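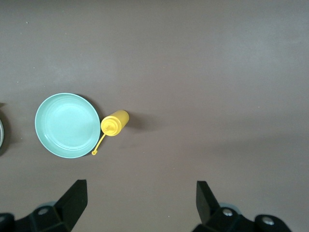
Chapter 6
Keeping, Naming and Finding Your Photographs

Most people who take up photography with any seriousness spend their first year thinking about cameras, their second thinking about lenses, and some part of their third sitting on the floor with a shoebox of memory cards, wondering where on earth the pictures of the harbour went. If you have already reached the shoebox stage, you have my sympathy, and you may even find that you work through the next few pages rather faster than a reader who hasn't.

In Chapter 5 we looked at what happens when you open a raw file and start to change it. Here we step back a little and ask where that file lives, what it is called, and how you will lay your hands on it in ten years' time. I know it sounds like housekeeping (it is housekeeping!), but I have taught this course often enough to see that the students who settle these matters early take more pictures afterwards, and enjoy them more.

What you will learn in this chapter

How to set up a folder structure that still makes sense when you are tired
How to rename files as they come off the card
The difference between a keyword, a caption and a rating
What a catalogue stores, and what it leaves on your disk
How to make a backup, and how to test it

A small story to begin with

Some years ago Takumi Shimada, who was then a student on the evening course, came back from a fortnight in Sampaio with 329 photographs of the fishing boats and the old customs house. He copied them to his laptop at eleven at night into a folder called New, inside another folder called New, and went to bed. In August he was asked for a print of one particular boat. He found the folder in the end, but his camera's file counter had gone back to the beginning halfway through the trip, and when he had gathered everything into one place the later files had replaced earlier ones of the same name. He had lost 174 pictures, the boat among them.

Takumi tells this story against himself very cheerfully, and he has let me use his surviving files for the exercises. You will find them in the practice folder for this chapter, muddled just as he left them.

Folders, and why dull ones are best

A folder can only hold one idea at a time. If you sort by place, you will sooner or later photograph a wedding in a place you have already filed under landscapes, and then you must choose. Dates don't ask you to choose. For this reason we shall use a folder for each year, a folder for each month inside it, and then one for each shoot, with the date first and a short plain description after it. Everything else, from the names of people to the colour of the sea, can go into keywords, where a single picture may carry as many ideas as you like. 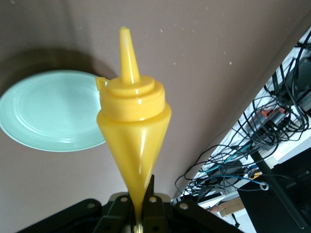 Should I rename my files before or after I import them into the catalogue?

Rename them during the import, or afterwards from inside the catalogue program itself. If you rename them in your computer's ordinary file browser once they have been imported, the catalogue will go on looking for the old names and will report the pictures as missing.

The same warning applies to moving files. A catalogue is a sort of card index: it knows where each photograph was when it last looked, along with your edits and keywords, but in the usual arrangement the photographs themselves sit in their own folders. Backing up the catalogue alone therefore gives you a beautifully kept index and an empty library.

Before you go on

Set aside an evening, copy the practice folder to your own disk, and read through the file names without changing any of them. Note down any name that appears more than once. We shall begin section 6.1 with those.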